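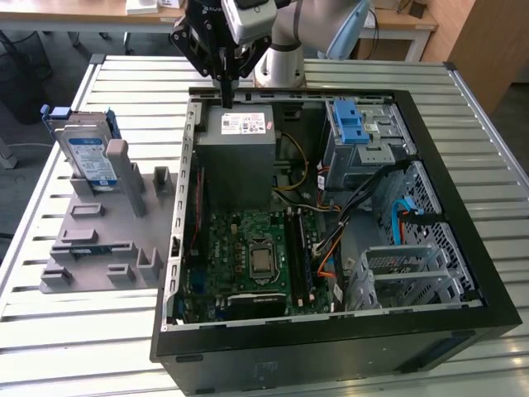 Ustyna Panasiuk wrote in after the last post to say a fair that sells its name deserves whatever name it gets. Fair enough. She also said she'd been going to the Mägi Fair since she could walk and wasn't going to start calling it the Tesen Feeds Mägi Fair for anybody, and that if the announcer says it every ten minutes over the loudspeaker she'll bring earplugs.

So. More on the fair money. Quick one, I have hay down and the forecast keeps changing its mind.

20/06/2019

What got signed

For anyone who missed it – the feed company, Tesen, is putting in 2,000 dollars a year for the beef ring and the name on the front of the program. First cheque was promised back in March. It came. That's more than I can say for the last lot, who wanted the banner up by the gate two summers running and then went quiet when the invoice went out.

The dairy barn is staying with Flanine, the milking equipment people. Same 1,000 as before, and they bring their own tent and leave it tidy. I like them. Their rep once held a calf for my nephew while he ran for his white pants. Wrong pants as it turned out, but still.

Poultry has no sponsor. Poultry never has a sponsor. Ask me how I feel about that (I show Wyandottes, you know how I feel).

Do I mind the name

A bit. Less than Ustyna does. The sign on the highway has said Mägi Fair since before my dad had his first steer in the ring and I'd like it to go on saying that. I'm told the highway sign doesn't change, only the program, the ribbons and the website. The ribbons bother me most. I have a drawer of them, the old gold lettering, just the fair name and the year. A kid's first red ribbon with a feed logo on it is going to look like something that came free with a bag of calf starter.

But the bleachers at the beef ring were condemned last fall. Condemed is maybe strong. Roped off. People stood three deep at the 4-H sale and my mother, who does not stand, sat in the truck and missed the whole thing. Lumber costs what it costs. Gate money doesn't cover it, pie sales certainly don't.

And the prize money. First in market steer was 5 dollars when I was a junior and I'm fairly sure it's been bumped twice since, which tells you something. Hauling in costs more than you can win. You do it for the ribbon and the fries.
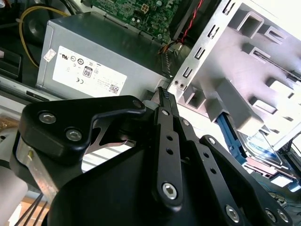
The clause about the rings

This part I don't like. The agreement says no "competing product or signage" within sight of the beef ring. Fine for a big show. At ours, everything is in sight of the beef ring. Tovetti have had their mineral tubs table under the same maple for years, and they aren't a sponsor exactly, they just give a halter to the top showman and hand out pens. Now they've been asked to go over behind the horse barn, beside the manure pile. In August!

I phoned and asked if that was really what everyone wanted. Got told it was standard wording. Standard for who. I don't think anybody sat down to be mean about it, I think somebody used the paper that gets used for the big shows and our side signed it at a kitchen table with the coffee going cold.

What I'd ask for, if anyone's asking:

Tovetti's table back under the maple, or at least somewhere with shade and no flies.

Plain ribbons for the juniors. Put the logo on the rosettes, the adults won't care.

The bleachers built before the fair and not after it. Get it in writing.

Something for poultry. I'd take 400 and a bag of layer mash. I'd take the mash.
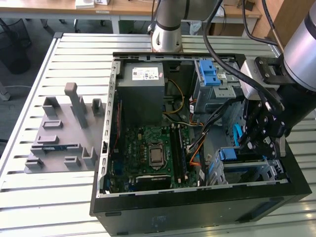
I should say I buy from Tesen myself, have for years, and their driver is the only one who'll back all the way down our lane in mud season. So this isn't a grudge. A company that sells feed in the district putting money back in the district is how it ought to go, and I'd sooner see their name up there than some outfit that's never had a boot on the grounds. Just want it done so the people who were already turning up don't get shoved behind a barn for it.

Entry forms are out at the co-op by the way, on the counter next to the twine. Around two weeks before they close I think, check the front page, mine has coffee on it. The sheep classes have been shuffled so read the numbers before you copy last year's. Heritage breeds are back in with the rest, which will cause trouble, and I'll leave that for another post.

Ustyna, if you're reading, sit with us at the steer classes. Bring the earplugs and a lawn chair in case there's still no bleachers.

Off to rake.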